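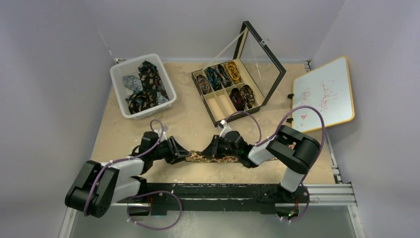 I've been going to the robotics club at Wendley since February, and I still can't decide whether the tie project is a good idea. The plan is for two arms to roll up neckties and put each one in its own slot in a display box. Rolling a tie takes me a few seconds. The club has logged 1,013 attempts at it.

I was told the Belstead people did the same thing last year with napkins, and that ties would be "a natural next step." Would they? A napkin is square. A tie is long, slippery and wider at one end, and the software we got from Flisten treats both ends the same. I brought that up on Saturday and was told it would sort itself out with more data.

Maybe. Of the last 268 runs, 17 were marked as clean, and I'd argue with a few of those. One of them had the tail hanging out over the divider. If a kid handed me a drawer like that I'd send it back.

What I do like is watching the newer students learn to drive the arms. Keeping a tie stretched between two grippers without yanking it is hard, and they're getting good at it – better than the model, so far. The Jakab entry form is due in 11 days. I voted for putting down "work in progress" and lost.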